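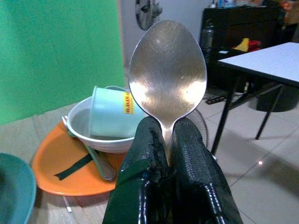

How a Robot Helper Picks Up a Spoon
A reading page for young visitors and their families

Every day, people pick up spoons, cups, and plates without thinking much about it. For a robot, each of these jobs is a puzzle. This page explains how the Plirunar kit, made by Zurketti, takes on that puzzle. The kit is sold to schools, science clubs, and learning centers. It is meant to be used by children aged nine and older, together with an adult.

What comes in the kit?

The Plirunar kit has a robot arm with a gripper at the end. A gripper is the part of the robot that holds things. People have a hand with four fingers and a thumb. The Plirunar gripper has only two fingers. They move toward each other to close and away from each other to open.

The kit also has a small camera that fits near the gripper, a control box, a base that clamps to a table, and a printed guide called the Hoder Workbook. Dishes and spoons are not part of the kit. Schools and clubs supply their own.

Why are the fingers padded?

Hold a metal spoon between two pencils and you will find that it slips and turns. Hard, smooth things do not grip each other well. A rubber glove holds the same spoon much better. When two surfaces press together and resist sliding, we call this friction.

The fingers of the gripper are covered with dark padding that has a fine pattern on its surface. The padding can wear with use, and the seam at the top of a finger is a good place to check for fraying. The Hoder Workbook asks the adult in charge to look at the pads before each lesson. New pads may be ordered from Zurketti in sets of 4.

Where should the robot hold a spoon?

A spoon has three main parts. The wide part that carries food is the bowl. The long part is the handle. Between them is a narrow part called the neck.

In the picture, the two fingers hold a stainless steel spoon by its neck, with the bowl pointing up. The neck fits between the fingers, and the wide bowl stays above them.

Holding the spoon at the far end of the handle is harder. The bowl can tip and swing, much as a long stick does when you hold it by one end. Try this with a spoon at home. Pinch it at the end of the handle with two fingers, then pinch it at the neck. Which way feels steadier?

How does the robot see?

The camera sends pictures to the control box. A computer program looks through each picture for shapes and edges that it has learned to recognize. Before the kit is sold, the program is trained with pictures of kitchen things. The version made for schools was trained with 3,000 pictures.

Shiny objects can be difficult. A steel spoon acts a little like a curved mirror. It shows bright white patches where light bounces off it, and it can pick up colors from nearby things. You can tell that these patches belong to the spoon because you have seen many spoons. A program must learn it from many examples.

Dishes that touch or cover each other are difficult too. Look at the orange plate. A white bowl sits on it, and a pale green cup lies on its side inside the bowl. There is also a light green utensil on the plate, with its tip tucked under the white bowl. To lift that utensil, a robot would need to plan carefully. If it pulled too quickly, the bowl might move as well.

Color can help. An orange plate is easy to tell apart from a white bowl. A white bowl on a white plate would take more work. For a first lesson, the workbook suggests using dishes in several different colors.

What are the steps?

A robot does not know what "please pick up the spoon" means unless the job has been broken into small steps. In the workbook, the steps for one spoon are written like this:

1. Find the spoon in the camera picture.
2. Choose the place to hold it.
3. Open the fingers.
4. Move the gripper so that one finger is on each side.
5. Close the fingers slowly.
6. Stop closing when the spoon is held.
7. Lift.
8. Check the camera picture again to see whether the spoon is still there.

Step 6 matters a great deal. Squeezing too hard could crack a thin cup. Squeezing too lightly could let it fall. Learners choose how firmly the gripper closes by setting a number from 1 to 100 on the control box. The workbook recommends starting at 40 for a metal spoon and using a lower number for a plastic cup.

What can the kit not do?

The Plirunar kit is a learning tool. It does not wash dishes, and its arm must be kept away from water. It should not be used with knives, glass, or hot food. It cannot feel heat or pain, and it does not know when a person is nearby. For this reason, an adult must always stay at the table while the arm is switched on.

Rules for using the arm safely

Keep your hands, hair, and sleeves away from the arm while it is moving.
Wait until the light on the control box is blue before you reach for anything on the table.
Press the large stop button if something falls or the arm moves in a way you did not expect.
Ask an adult to move the base.

Words to know

Camera: a tool that makes pictures. The program uses them to find objects.
Friction: the force that resists sliding when two surfaces touch.
Gripper: the part of a robot that holds things.
Neck: the narrow part of a spoon, between the bowl and the handle.
Program: a set of instructions that a computer follows.

Something to try without a robot

Work with a partner. One person is the robot and closes both eyes. The other person is the program and gives directions out loud, such as "move left" or "close your fingers." The robot may use only a thumb and one finger. Place a spoon and a plastic cup on the table and see whether you can put the spoon into the cup. Then change places. Write down the directions that worked well and the ones that caused confusion.

For teachers and group leaders

The kit may be borrowed before it is bought. Loans are arranged through the Iyer Learning Library and run for one school term, and requests for the fall term are accepted from March. The Hoder Workbook is included with every loan and should be returned with the arm, the camera, and the control box.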